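Print this page | E-mail this page

How a Robot Learns to Open a Box
For readers in grades 4 to 6

A robot does not know what a box is. It has to be taught. At Grolora, a research lab, one team studies a way of teaching called learning from demonstration. A demonstration is one complete try at a job, carried out by a person and recorded from start to finish.

The job in this study was to open the flaps of a cardboard box. Cardboard is hard for robots. It bends, it tears, and no two used boxes have the same shape.

What gets recorded

Each demonstration has two parts. The first is video from a camera mounted close to the gripper, which is the robot's hand. The second is a list of numbers. The numbers tell where the gripper was and how far apart its fingers were at each moment.

A computer program then studies both parts together. It looks for patterns that link what the camera saw to what the gripper did next. This step is called training. The finished program is called a policy.

What the team tested

The team wanted to know whether it is better to use many demonstrations with the same box or fewer demonstrations with different boxes.

Policy A was trained on 2,000 demonstrations with one box.
Policy B was trained on 259 demonstrations with 24 boxes. Some were new. Some had creases or torn edges.

Both policies were then given 35 tries with boxes they had never met. Policy B opened more of them. Policy A often closed its fingers in the place where the flap of its old box would have been.

"Policy A learned one box very well," says Natália Ševčík, who led the study. "It did not learn flaps."

What this does not show

The test used one kind of gripper and one kind of job. A different job, such as folding a shirt, might give a different answer. The team also did not test wet cardboard or boxes closed with tape. Those tests are planned for December.

Words to know

Gripper: the part of a robot that holds things.
Policy: a program that chooses the robot's next move.
Flap: a part of a box that folds to open or close it.

Contact: Grolora Young Readers Desk | Copyright Grolora | Back to top

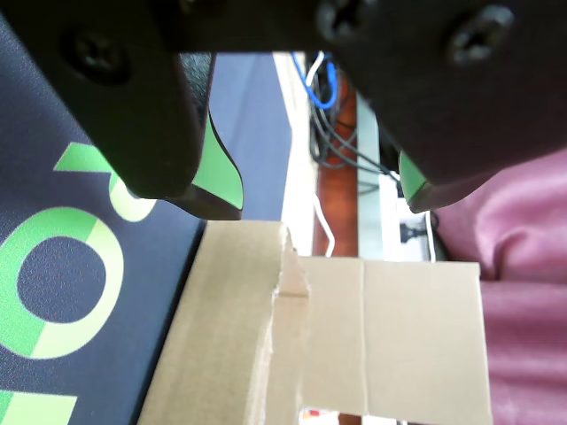
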